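Open day hosts and first-time drivers wanted, September

I'm Cristian Huamán, I look after the teaching side at Endcombe, and I'm after people for our open day in September. We need two paid hosts and a much bigger pile of people willing to come along and have a go at running our two-armed robot in simulation. No background needed for either. If you can be patient with a stranger at a keyboard (host) or are happy to be that stranger (participant), read on!

The task we'll be showing is the shelf and tray one. You'll be looking at views like these for most of your session:

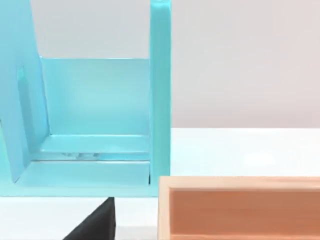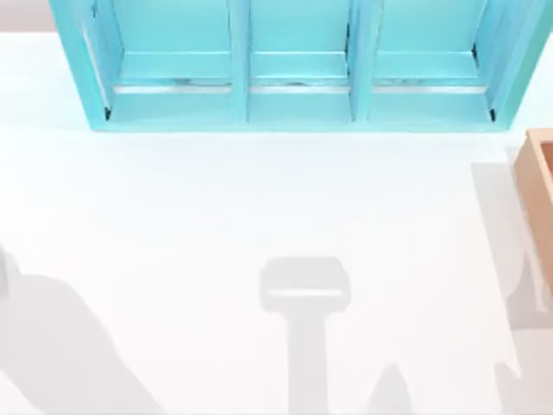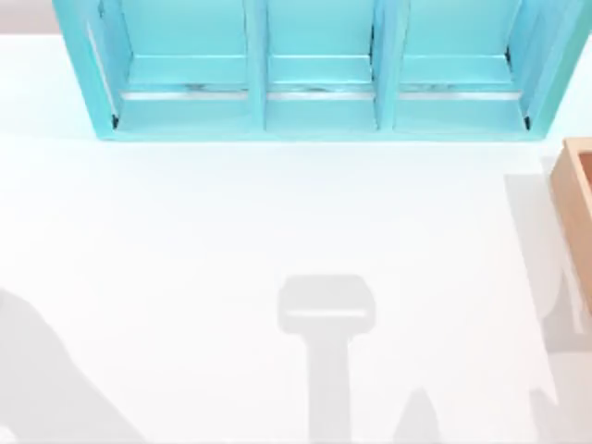 Blue-green shelf, white table, wooden box or tray over on the right.

Rozīte took the hosts' trial session last time and wrote back that the thing she'd most want a newcomer to know is how long it takes to get a feel for depth. She spent her first goes stopping well short of the shelf and was convinced the controls were broken. Her advice was to watch the shadows on the table more than the arm itself, and to swap views before every reach, even when you feel sure. She also said the chairs were awful. I've ordered new chairs.

## What happens on the day

We open the doors at 10 and finish at 4. Visitors come through in small groups, get a short talk from me (I promise it's short, I've cut it down a lot), and then watch a demonstration on the big screen. The demonstration is in simulation the whole way through, on a piece of software we call Jaton. I do get asked whether people will be let down by that. A few are, a bit, until they've had the controls in their own hands, and then they tend to forget to ask about anything else.

After the demonstration, anyone who has signed up as a participant goes next door to the driving stations. Each go lasts 38 minutes, including the settling-in time. You sit down, a host shows you the controls, you wave the arms about for a while to get the silliness out, and then you try the task properly. You'll be moving small things between the shelf and the tray. Some people manage it on their first try and some people spend the whole session chasing one object round a corner, and both are useful to us, so please don't practise on something else beforehand or worry about looking daft.

## If you'd like to take part

We have 100 places for participants. You need to be 16 or over (bring a parent or carer if you're under 18, they can sit with you) and able to use a pair of hand controllers while looking at a screen. If you normally wear glasses, bring them! We can set the station up for left-handers, for people who'd like to stand, and for wheelchair users, but tell me when you write in so it's ready and you're not stuck waiting while I crawl under a desk.

We record what the simulated arms do during your go, along with the camera views from inside the simulation. We don't record your face or your voice. There's a form to sign, two sides of plain writing, and you can stop whenever you like without giving a reason. If you change your mind later, email me with the number on your slip and I'll have your session taken out.

Participants aren't paid, I'm afraid. You do get lunch, tea all day, and your bus or train fare back if you keep the ticket. Car parking is free but there isn't much of it.

## If you'd like to be a host

This is the paid bit. The fee is £460 for each host, which covers a training day the week before, the open day itself and a wash-up meeting the morning after. You'd be on your feet a good deal, with a proper lunch break and a quiet room to hide in.

What you'd be doing:

- showing each person how the controllers work, then sitting back
- resetting the task between goes (it's one button, and I'll show you which)
- swapping the view on the side screen when someone gets lost
- keeping the sign-up sheet in some kind of order
- fetching me when Jaton freezes, which it does now and then

I care much more about how you are with people than what you know about robots. One of our best hosts came from a shoe shop, and she was brilliant at it because she'd spent years kneeling down next to people and asking how things felt. If you've worked in a library, a café, a school, a museum or on a help desk, you've already got most of it. The thing I find hardest to teach is keeping your hands off. You'll see somebody about to miss by miles and you'll want to grab the controller, and you mustn't. Let them miss! They'll go again, and they'll be pleased as anything when they get there on their own.

Hosts need to be 18 or over and free for all three days. I'll go through the dates with you on the phone, as the training day may shift by a day depending on when we can have the room.

## How to get in touch

Participants: put your name on the sheet at the front desk, or write to me at the Endcombe office with "open day" at the top. Tell me morning or afternoon, and anything you need from the set-up. Places go in the order people write.

Hosts: send me a few lines about yourself. No CV, please, I'd only skim it. Tell me about a time you taught somebody something, whatever it was, and how it went. I'll ring everyone who writes, and there'll be a relaxed half-hour visit where you have a go at the task yourself and then talk me through it as if I'd never seen it before.

If you only want to come and watch, you don't have to book. Turn up, have a biscuit, stay as long as you like. School groups should ring first so I can keep a slot clear, and Darko on the front desk can sort that out if I'm not about.

Posted 2019-06-24. I'll take this notice down once both host jobs have gone, but the participant sheet stays open until it's full.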